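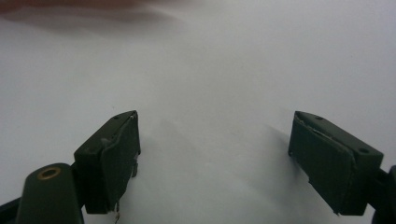
Chapter 4
Paper and the Marks We Leave on It

Pick up any sheet of paper and tear a thin strip from it, first down the length and then across. One tear will probably run fairly straight and the other will wander off to the side. You have just found the grain! Paper is a mat of plant fibres, and in a machine-made sheet most of them lie the same way, like logs carried along by a river.

In this chapter we follow paper from the pulp vat to the desk. We start in the town of Ferstead, where the mill on the River Du once kept 125 people in work and the water ran a different colour depending on the day's order (blue for sugar wrappers, buff for envelopes). Morenike Bako's account of her years in the sorting room there is one of the liveliest things in this book, and you will find a long piece of it in section 4.2.

After that we turn to ink. Why does it spread on a paper napkin and sit so crisply on a good writing sheet? The answer is size, a thin coating of starch or gelatine, and Chia-hao Hsiao's tests with up to 15 kinds of sheet show how much difference it makes.

Before you read on

Find two papers that feel different. Put a drop of water on each and watch the edges of the drop for a minute or so. Write down what you see, and keep your notes for the activity at the end of section 4.1.

Key words: pulp, fibre, grain, size, deckle, watermark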